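Lariven Wire Plate Stand
Item 2653 — Kitchen and Table — Racks and Stands

A plate stand has one job, and most of the ones we've stocked over the years did it badly. The Lariven is a few bent rods of thin silver wire that keep plates on their edges so you can get at the one you want without lifting the five you don't. It takes up less counter than a pile and makes a good deal less noise at breakfast.

It stands on angled wire legs. There are no suction cups, no drip tray and no app. We asked Lariven whether a drip tray was coming and they said they'd think about it in January. January went by.

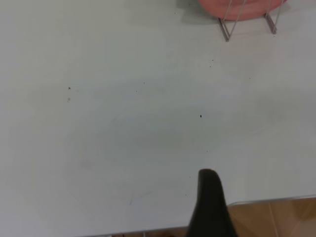 Lariven stand, lower legs, on a pale tabletop.

Sizes and such
Weight: light enough to lose behind the toaster
Assembly: none
Finish: silver
Washing: warm water and a soft cloth. Skip the steel wool.
Ships from: Zorkholm warehouse
Plates: sold separately, as they always are

What to put in it
Dinner plates are what it's for. Mixed colors look better on edge than they have any right to, and you can tell the blue from the navy by the rim alone, which saves arguments in some households. Put the big ones in first and work forward. Saucers will go in too, but they sulk at the bottom and fall over when you reach past them. Bowls, no. People ask every week. If you need something for bowls, the Ulero shelf (item 2388) is two pages on and costs more than it should.
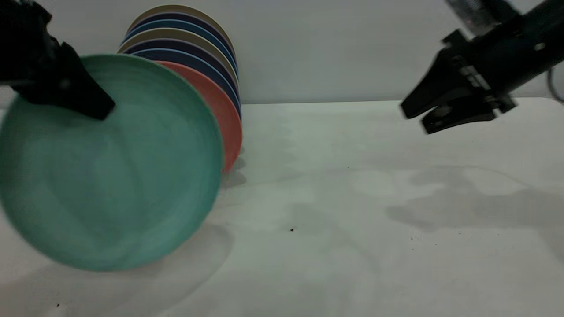 Hiyori Kaneko wrote in to say that hers has held the everyday plates since she moved, that the heavy stoneware ones need to go in straight or the whole row leans, and that she'd buy a second if it came in anything besides silver. It doesn't, Hiyori. We did pass it on.

Returns
You have 60 days. Send it back in the box it came in — the Zacharias carrier won't take bare wire, and we've stopped asking them why. Plates broken while testing the stand are your own affair.

Page updated Apr 10, 2024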